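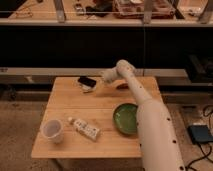
Photo: Dela Owusu

Drumance Shared Workroom
Minutes of the members' meeting, 2025-11-01

Present: Dela Owusu (chair and notes), members for Aton, Meng and Wonell.
Apologies: none received.

1. Minutes of the September meeting
Agreed with one correction. Item 4 should say the key deposit is 50 dollars per member group, not per person. Dela to fix the posted copy.

2. The square table
Members went over how the square wood table is being left at the end of a session. The usual things are small: cups, bowls, tubes of cream or paste, phones and other handheld devices. Meng said the next group loses time finding out what belongs to whom. Wonell said some of it is in use over several days and should not be thrown away.

Agreed:
The table is cleared at the end of each booking. Cups and bowls are emptied, washed and put back in the kitchen cabinet. Tubes go back with the cap on. Devices go home with their owner or into the locked drawer.
Anything that has to stay out overnight gets a note with the group name and a date.
Unmarked items go in the bin by the door and are kept for 13 days.

Aton asked whether bowls could stay on the table between a morning and an afternoon booking by the same group. Yes, if the group has the table for both.

3. Table surface
The seam across the middle collects crumbs and dried paste. Wonell has been using a soft brush and a damp cloth and will leave the brush on the hook under the sink. No scouring pads on the wood. The question of a cover was raised again. Meng had a price for a cut-to-size mat but members thought it would slide. Left as is. Oil to be applied once before the end of the year, Aton to do it on an evening with no booking.

4. Upper shelf
Cords have been put up there in a tangle and members have been adding to it. The reddish-brown box or tray is unclaimed and none of those present could say what it was first for. It was agreed to keep it and use it for adapters only. Cords to be sorted, tied and tagged by group. Any cord without a tag by the next meeting will be given away.

The long gray ledge behind the table is to be wiped weekly by whoever has the last booking. Please do not use it as a second shelf for small items, which roll off the back.

5. Supplies and money
Balance in the supplies account is 852 dollars. Spending since September was on dish soap, paper towels and replacement cups. Meng would like heavier cups, as the light plastic ones tip over when a sleeve catches them. Dela to price a set. Limit for shared supplies through the spring set at 500 dollars. Agreed by all present.

6. Bookings
Two double bookings in the past month, both from the paper sheet and the online sheet not matching. The paper sheet will come down. Wonell will check that the online link on the door still works.

7. Other business
Aton reported that the kitchen faucet drips if turned too far to the left. Dela to call the building office.
Meng asked for the spare dish towels to be washed. Wonell took them.

Next meeting: date to be sent by email.

Actions
Dela: correct September minutes, price cups, call about faucet
Aton: oil table
Wonell: brush, door link, towels
All: tag cords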